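Garage talk, speaker notes
Slot is 19 minutes. Leave the last four for arguing.

Open with the confession. Ask who parks a car in their garage. Wait. Ask who owns a garage. Enjoy the gap between the two sets of hands.

My own numbers, read slowly: 104 boxes, 3475 dollars in shelving to hold the boxes, zero cars. The car lived on Ondine Street for six years and collected sap.

Explain the order of work. Floor first, walls second, ceiling last. People always want to start with the ceiling. It feels like architecture.

Then the parking part. Hang a tennis ball on a string so it touches the windshield when the bumper is where you want it. Park the car properly once, then hang the ball to match. Doing it the other way around cost me a rake.
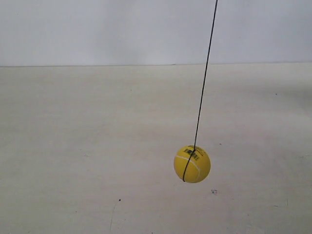
Alasdair Forsyth wrote to me after the May version of this talk to say that his family had two cars and two opinions about where the bumper goes, and that I should stop telling couples there is one right spot. Read his point out. Concede it. Two cars, two balls.

Skip the workbench section if we're running behind. If we aren't, skip it anyway unless somebody asks.

Paint: keep one can per room, label the lid with the room and the year. Mine said "Barko hall, maybe."

Handout is on the chair by the door. Take questions. Repeat each one into the mic, including the one about mice.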